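Grasping in Clutter: Progress Report to the Keson Fund
Nov 5, 2024
Prepared by Solange Damasceno, with Gleice Bastos

Where we are

Thank you for your patience over the summer, and for the kind note after our last call. We had promised you a working comparison by this point in the grant, and I am very glad to say we have one. It took longer to get going than Gleice and I had hoped, mostly on account of the move from the Calholm building, but the cell has been running steadily and the numbers are finally piling up in a way that lets us say something.

You will remember the question we started with: can an arm learn which object to pick first from a bin by trying, failing and trying again, with no person labeling the pictures for it? The method we proposed (we call it Macedo in the code and in the drafts) scores every candidate grasp twice, once for how likely the fingers are to hold on and once for how much the pick will disturb whatever is left behind. Our older method, Winitz, only does the first of those.

What we ran

We logged 661 grasp attempts with Macedo, in sessions of varying length, and used the last 147 of them as our test set with learning switched off. Winitz got the same number of test attempts in the same bin, with the same gripper and the same toy food. Gleice alternated the two methods through the day so that neither one had the benefit of a freshly calibrated camera — a small thing, but it bothered us in the earlier results and I wanted it settled.

What we found

Macedo failed on 19 of its test attempts. Winitz failed on 20. I know that looks like very little for a year of work, and on plain success rate I would call the two methods even. The difference is in what happens to the other objects. With Winitz, the neighbors were often shoved up against the sloped walls, where the next grasp is awkward. Macedo tends to leave them where they were, and it gets through a full bin with fewer wasted moves. We are still working out a fair way to put a figure on that, and I would sooner send it to you late than send you one I don't trust.

Round items are the weak spot for both methods. Long ones are much kinder to us, as you might expect, and the carrot has become something of a favorite around here.

Spending and schedule

We are within budget. The cable repair came out of the maintenance line, and we have put off buying a second set of fingers until we know whether the present shape is what's holding us back. Gleice's hours will go up a little in the coming weeks while she rewrites the logging, and I have moved some of my own time to cover it. The written comparison should reach you in January.
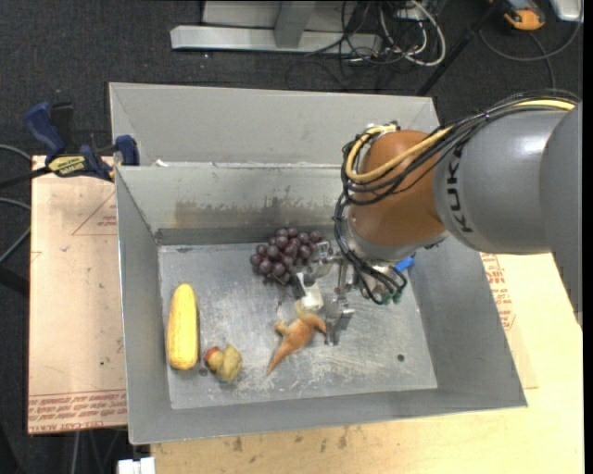
What we would like from you

There are two things, whenever you have a moment. We would love your thoughts on whether a measure of disturbance would mean anything to the packing people you work with, or whether they only care about picks per hour. And we would like your approval to carry the unspent travel money over to next year, so that Gleice can present the work herself.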